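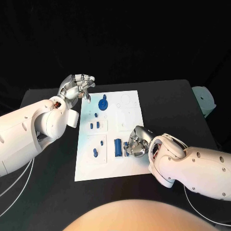 About Prunddale Parts Layout

Prunddale makes layout sheets and small part kits for assembly benches. A layout sheet is a large sheet of white paper that goes flat on the tabletop, with outlines printed on it to show where parts belong. Gears, pegs, cylinders and plates go on the sheet before anyone starts putting them together.

Ramil Pangilinan and Xiuying Peng started the company in a rented unit on Fung Street. They had both worked in a shop that built small gear housings and spent a lot of the day looking for pegs. Their first sheets were drawn by hand with a compass. There are now 22 of us.

What we make

Our training kit is molded in blue so the parts show up well against white paper. It includes a round gear with a raised center post, pegs in more than one shape, cylinders in two sizes, and white rectangular plates to stand the pegs on. Outlines are printed faint on purpose. Darker ink made people line parts up with the line instead of looking at the part.

We keep 437 sheet patterns on file and can reprint any of them. Custom patterns take 6 working days once we have your drawing. Ask for Mylene Calimlim if your table is an odd size. We recommend a dark tabletop, but the sheets will lie flat on any smooth surface.

Where we are

Printing and packing are both done at Prunddale. Danilo Tiongson runs the print room and Genalyn Villanueva handles orders and replacement parts. Single pegs and plates can be ordered without buying a whole kit. The counter is open until 4 p.m., and we close for stock count in May.

739 shares
6 comments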